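Acceptance Rules for Shelving Tasks Need a Definition of "Placed"

Posted 17/01/2019

Most acceptance sheets for two-arm tabletop cells still come down to one line: task completed, yes or no. I have been revising ours for the shoe-shelving task at Urkus, and I no longer think that line should be allowed in a handover document. The task sounds too simple to argue over. Pairs of slides go onto a small sloped shelf. The arms pick, the arms place, the operator ticks a box.

The box hides a great deal. Our log for the last review period holds 3,771 attempts. When two reviewers scored the same attempts independently, they disagreed on 38 in one batch, and almost every disagreement was over the word "placed." One reviewer accepted any shoe that was off the table. The other wanted it to stay there with the gripper open and withdrawn.

My position is that a rule that needs a reviewer's good sense should be rewritten until it doesn't. Three areas need the work first.

1. The starting layout

A starting layout should be written down before the first run and restored before each one. "Four slides on the table" is not a layout. Two teal and two black slides can lie at any angle, on any side of the shelf, and each choice changes which arm has the shorter reach. The Firner procedure handles this with a printed mat. I dislike mats, as they give the vision system edges it will not have later, but the principle is correct. Record position, heading and which side faces up. Record the plants too. If an object is in reach of either arm, it is part of the test, whether or not anyone intends to move it.

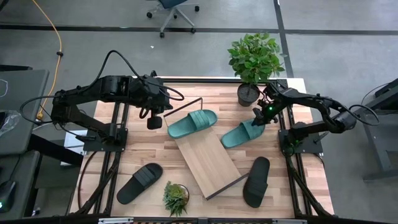 2. Contact and grip

The second area is what counts as a valid grip. Written practice is thin here. Many sheets limit force and say nothing about where the fingers may close. For soft footwear that is backwards. A strap gives under load, and a force value measured on a rigid block says little about it. A sole is stiffer, but it offers the fingers less to hold on to.

I would require the sheet to name the permitted grip areas for each item. For a slide, that means the strap with one finger on either side of it, or the side wall of the sole. Anything else is scored as a deviation even if the shoe reaches the shelf.
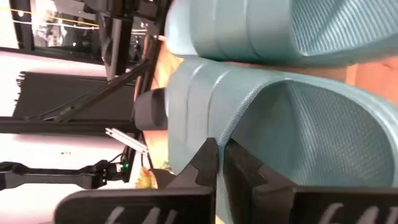
The usual objection is that this punishes a controller for finding its own solution. I have some sympathy. If the end state is good, the route should matter less. But the sheet is also a maintenance document. A cell that reaches the right end state by dragging a shoe by its heel will wear pads at a rate nobody planned for, and the Lullus pads we use are inspected every 3,000 cycles on the assumption of a normal grip. Deviations can be allowed. They have to be counted.

3. The end state

Here I would borrow from Štěpánek, whose internal standard splits the end state into support, pose and release. Support means the item's weight is carried by the shelf and by nothing else. Pose means it lies within tolerance of the target. Release means no part of the gripper is touching it. All three must hold for the full observation window, which we have set at 18 seconds.

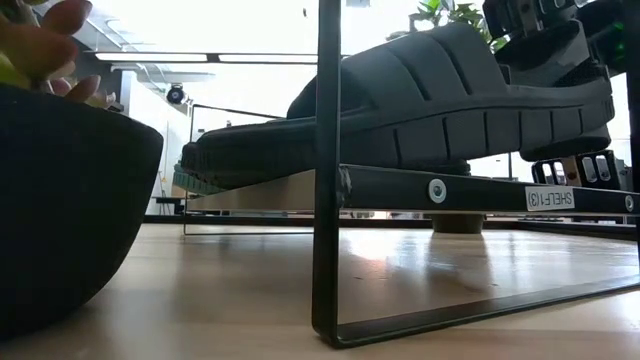 Support is the condition most often waved through. From a camera above the table, a shoe over the board looks finished, and reviewers score it that way. A view from the side, level with the shelf, is less forgiving. A black slide can be lying on its side on the board with a finger pad still pressed against its underside at the heel, and under the rule above that fails on release and cannot yet be judged on support. The same view shows the shelf label, SHELF-1(3), upside down on the rail. We have no rule for label orientation, and I think we should. An identifier ought to read upright from the review camera, or the orientation should be entered on the setup sheet so that two reviewers log the same fixture in the same way.

A side view has its own cost. A leg of the shelf can stand right across the item being judged, and a plant in the foreground takes up space that could go to the shoe. One camera should therefore never be the only basis for a score. I would write in two fixed views at least, with the wrist view as supporting evidence for grip only.

The remaining question is who may change the definitions once runs have begun. Our draft says no changes inside a batch, and a version number on every sheet – with old scores left under the old version. The revised draft goes out for comment in April.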